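Elínborg Kárason
Posting this as a thread. We had a hand fault in October that took us far too long to find, and a couple of people asked me to write it up.

Short version: our four-finger hand let go of things without being told to. The controller said it was closed. It was a wiring problem inside the wrist cover, made worse by a setting I had chosen myself.

Background. The job is called Firkholm. Two arms, one hand each, picking up small parts and setting them down in a fixed order. It's dull work and it had been running fine for most of the summer.

The hand with the trouble is a Jesex. The wrist above it sits in a black pleated cover that keeps dust out. Please remember the cover, it comes back later.

First sign: a part on the floor at the end of a run. I assumed a bad grasp, picked it up, restarted. I didn't write it down, and I should have.

Second sign: same thing the next morning, only this time I was watching. The fingers closed, the arm lifted, the wrist turned, and the fingers went slack. They didn't open all the way. They just stopped holding.

The log showed nothing. Position good, current good, no faults. As far as the software knew, it still had the part when it reached the drop-off point.

Safety note, because I know somebody will ask. The parts are light and there's a fence. But Ketill had been reaching in between runs to straighten the tray, with the arm paused and not locked out. We stopped doing that the same day. If a hand can let go on its own, I'm not going to assume it can't close on its own.

So the rule now is lockout before anyone goes past the fence, even for a part on the floor. It adds time. Fine.

Next we tried to make it fail on purpose. I wrote a loop: close, lift, turn the wrist 90 degrees, turn back, open. We ran it 80 times with a foam block. It dropped the block 5 times.

All 5 drops came during the turn, and always in the same direction. That should have told me right away. I spent the rest of the afternoon on grip force anyway.

Things I changed that made no difference: grip force, closing speed, the rubber on the tips, the foam block, the power supply. I also swapped the motor driver with the one from the other arm. The fault stayed with the hand.

Then we looked at the joints. Each finger has a metal band at the joint with a slot in it, and you can see some of the works through the slot. I was hoping for a broken tendon or some grit. We got a light in there and found nothing wrong.

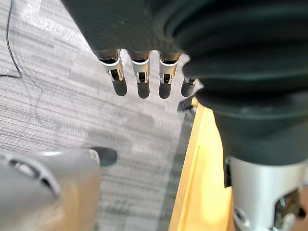
What I should have paid attention to was that all the fingers went slack together. One bad joint doesn't do that. Whatever was failing had to be upstream, someplace they shared.

Ketill Bundgaard said this out loud while eating a sandwich, and I wish I'd listened sooner. His words were "it's the wrist, take the boot off." The boot is the pleated cover.

I'd been avoiding that. You have to take the hand off first, and then you have to redo the calibration, and that eats half a day. So I had been checking everything that didn't require it.

We took it off. Inside, the cable bundle had been tied down too close to the turning part of the wrist. In one direction it had slack. In the other it pulled tight over the edge of a clamp.

The jacket was worn through in one spot. Under it, the enable wire for the finger motors was down to a few strands. When the wrist turned far enough the strands opened up, the motors lost their enable signal, and the fingers relaxed. Turn back and the connection came back.

Who tied it down? Me, in the spring, when we replaced the cover. I remember being pleased with how tidy it looked.

Now the part about the log. The Kvaran controller does notice when the enable signal goes away. It has a filter so that short dropouts don't stop the machine. Ours was set long enough to hide the whole event.

I set that too. We'd been getting nuisance stops and I turned the filter up until they went away. Looking back, I think some of those stops were the same wire starting to go. I can't prove it, the old logs are gone.

And the position reading looked good because it was the last reading, held over. The sensors lose power on the same line. So the software was looking at an old number that said "closed" and believing it.

What we changed:

New cable, with a loop of slack, tied off on the part that doesn't turn. Checked by hand through the full range both ways before the cover went back on.

Filter back to the factory setting. If it stops, it stops, and we go find out what stopped it.

Finger readings now carry a time stamp. If one is stale, the arm halts where it is and raises a fault. This was about 3 hours of work, most of it testing.

Cover comes off for a cable check whenever the hand comes off for any other reason. It's on the sheet at the cell so it doesn't depend on my memory.

We reran the same 80 cycles after the fix. No drops. Then we let it run overnight and the block was still in the hand in the morning.

I don't count that as proof forever. The old cable lasted months before it gave us any trouble. We'll look at the new one after the next service.

The other arm had the same tie-down, by the way. Same person did it. The jacket was scuffed there but not through. We replaced it anyway.

A few answers, as these came up in replies:

No, the hand maker did nothing wrong. Their manual shows where to leave slack. It's a drawing on the page before the one I had open.

Yes, we told the folks at Tellstead, who run the same setup. They pulled their covers and found one cable they didn't like. They had also turned the filter up.

No, I wouldn't run the enable line on a separate cable. It still has to get past the same wrist.

If you have a hand that drops things only when the wrist turns one way, check the cable first. I'll post the test loop once I've cleaned up the comments in it.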